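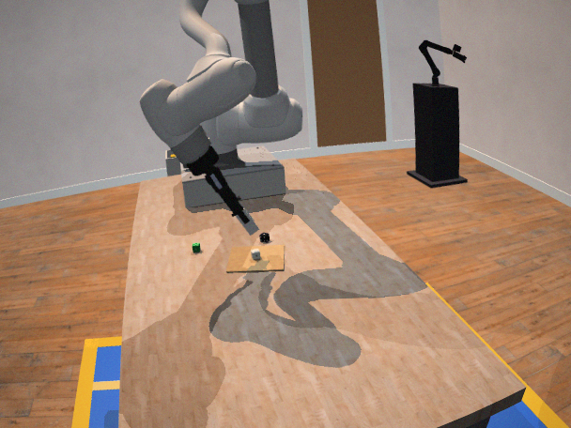 Phantom grasp is a fault in robotic pick-and-place work in which the controller records an object as held when the gripper has closed on nothing, or has lost the object after closing. The arm then carries out the rest of its task with an empty gripper. The fault is found in real machines and in simulated ones, and it is most often studied with small, hard objects on a flat surface. Dice are a common choice. In a typical simulated setup a large arm is mounted at the far end of a wooden table, and a slender gripper works over three dice, one black, one white and one green, with a thin tan board lying among them. The white die sits on the board and the other two are on the table, so the height at which the fingers must close is not the same for all three.

Name

The term was first used by the programmer Adanech Zeleke in the fault log of the Emen test suite, where it replaced the older entry "empty carry." Both terms are still in use. "Missed grasp" is a wider term that also covers cases in which the controller notices the failure and stops or tries again.

Causes

Most phantom grasps come from a weak test for whether something is held. Many simple controllers check only that the close command has been sent and that a set time has passed. Others read the gap between the fingers. A gap reading is more reliable, but it can fail if the fingers stop short of fully closed for another reason, such as friction in the joint or a low limit on motor force.

Height errors are a second cause. If the controller uses the height of the tabletop for an object that is resting on a board, the fingertips may strike the board before they reach the right position. The reverse error leaves the fingers too high, and they close on the upper edges of the object, which may then slip out during the lift. An object standing close to the edge of a board is a known problem case, as one fingertip may meet the board while the other is still clear of it.

In simulation there is a third cause, which has no direct match in real hardware. Contact between two bodies is worked out in small time steps. If the step is too long, a fingertip can pass partly into an object before the contact is found, and the object is then pushed out at high speed. The contact flag may stay set for several steps after the object has gone.

The Emen tests

The best documented series of phantom grasps came from the Emen suite, a set of simulated tabletop tasks written by Raffaele Bortolotti and Bereket Gebremichael at the Tilahun workshop. One task called for moving dice on and off a board. A run of 3000 trials was made in August and reported a high success rate. When Gebremichael replayed part of the run, he saw the arm lift, travel and release with nothing in its fingers. A full check found 700 trials that had been scored as successes in this way.

Two errors had combined. The held test relied on a contact flag that was not cleared after the object was lost, and the scoring program read the flag without checking where the die had ended up. Either error alone would have been caught by the other part of the system. The scores were withdrawn, and the task was run again with the final position of the die as the only measure of success.

Safety

In simulation a phantom grasp costs only time and bad data. On real equipment the object may be dropped or thrown within reach of people. A control program that passed its simulated trials because of the fault may also be moved to a real arm before its weakness is known. Pirmin Haslinger, who reviewed the Emen case for the gripper maker Flakmont, advised that no program be moved to hardware on the strength of scores alone, and that at least 30 trials be watched from start to finish.

Prevention

The usual remedy is to test for the object more than once. The finger gap is read after closing, again after a short lift, and again before release. A change of more than 2 millimeters between readings is treated as a loss, and the arm stops. The Gumico control package, maintained by Bezawit Teshome, has this check turned on by default. It adds a short pause to each cycle, and some users turn it off for that reason.

Cameras can also be used to confirm that the object has left the table. This works poorly when the gripper hides the object or when the arm throws a shadow over the work area.

See also

Contact flag
Grasp planning
Slip detection
Time step (simulation)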